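Essay editor and contributors wanted — Ginditz, a small journal of houses and the people who draw them

We're looking for one part-time editor and a handful of writers for the next two issues. Quick version first, long version underneath. Sorry for the rush, the printer has moved our slot and everything has come forward.

Part-time editor, 15 hours a week, mostly from home. Two issues a year. One day a month at our desk in the Prukari building, second floor, no lift I'm afraid.

Writers: essays, building visits, shorter notes. Paid. See further down.

What Ginditz is

A printed journal, plus a website that gets looked after when someone has an evening free. We publish writing on ordinary buildings by little-known architects — district libraries, doctors' surgeries, the odd bus garage, a lot of private houses. Most of our readers live in one of these places or grew up in one. Some are architects. Several are retired planners who write in to correct our dates, and they're usually right.

The last issue was all staircases. The one before had the long piece on the Foresau estate, which is still the thing people write to us about. The tenants' letters in that one were collected over two years and we could only fit in half of them.

What the editor does

Reads what comes in. Says no kindly and quickly. Works with writers on second and third drafts, by phone if they'd rather. Checks names, dates, who drew what and who got the credit for it. Chases picture permissions (a fair bit of chasing). Keeps the page plan up to date so that our designer isn't left guessing. Writes captions. Writes the contents page. Goes on a building visit now and then, train fare paid.

You won't be asked to sell advertising or run the subscriptions, Vitória Godinho does both.

Who might suit

Someone who has edited other people's writing before, anywhere. A parish newsletter is fine, so is a trade magazine, so is a thesis or two. You don't need an architecture degree. You do need to be able to look at a plan and see where the front door is.

Handy but not essential: a second language, some time spent in archives, patience with scanned drawings.

Pay is by the month, same amount whether it's a quiet month or a press month. We'll put the figure in the pack when you write, and it isn't up for haggling either way. Contract is for one year to begin with. Start in March if you can, a bit later if you're working out notice.

Essays for the next issue

The theme is The Second Architect. Meaning the person who came after. Extensions, repairs, the nephew who finished the job, the council officer who altered the roof, the assistant whose name fell off the drawings. We've got one piece in already on the Erraji house and its three kitchens, and we don't need another on that house, but we'd love more in the same spirit.

Things we'd particulary like to see:

A building finished by somebody who disliked the first design.
Family practices, and what it's like to work under your mother's or father's name.
Letters between client and architect, with permission please.
A repair that changed how a place is used.
Anything on school buildings. We never get enough of these.
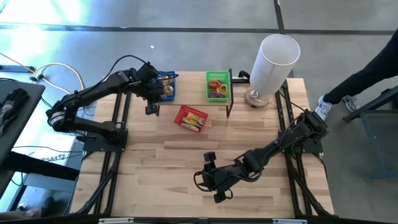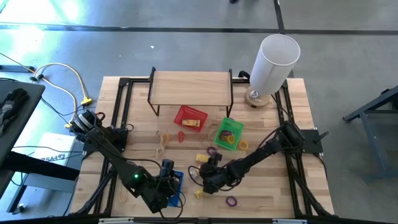
Tianyou Gu

Length for the main essays is up to you, within reason. If it needs to be long then let it be long, but we'll argue over every page. Short notes should fit on one page of the journal with a drawing. Building visits somewhere between.

Please don't send: student coursework without a rewrite, press releases from practices, straight biographies that begin at birth and go on from there. Poems, no, sorry. We tried it.

Drawings and photographs are welcome with a piece but tell us who made them and who owns them. If you don't know, say so and we'll try to find out together. Don't hold the essay back for the sake of one missing photo.

We pay on acceptance, not on publication. Everyone gets 2 copies of the issue. More at cost if you have a big family.

First-time writers: please do write. Roughly worked ideas are fine at this stage, a paragraph is enough for us to say yes, no or tell us more. A good many of our best pieces came from people who had lived in a building for years and never written about it. One came from a plumber who'd had the pipes out in four houses by the same man and noticed something odd about all the bathrooms.

How to apply for the editor job

Send a letter, one side, telling us about a building you know well and what you'd want an essay on it to ask. Then a list of what you've done, as plain as you like. No need for a photo. No need for a portfolio. Two names we can ring, but we won't ring them until we've spoken to you.

There's a small editing exercise for those we meet. It takes under an hour, it's paid, and it's a real piece that has already been printed, so you won't be doing our work for us.

Interviews by phone or video first, then a cup of tea at the desk if we can manage it safely. Tell us if you need anything set up differently, the stairs especially. We can meet on the ground floor, the café downstairs is happy to have us.

How to send an essay idea

Write to the journal with SECOND ARCHITECT in the subject line, otherwise it ends up with the invoices. In the message: the building, where it is, who the second architect was as far as you know, and how you come to know about it. 100 words is plenty. Attach nothing at this stage please, our inbox is tiny and it fills up.

Closing date for both is June 21, 2020. Late ones for the essays we might still look at. Late ones for the job we can't.

Everyone gets an answer. Might be a short one. If you've heard nothing a fortnight after the closing date then nudge us, somethings gone astray.

Questions on pay, contract, the stairs: Vitória. Anything on the essays or on what the work is like day to day: Tianyou. The phone is only answered in the mornings, leave a message otherwise and speak slowly, the machine is old.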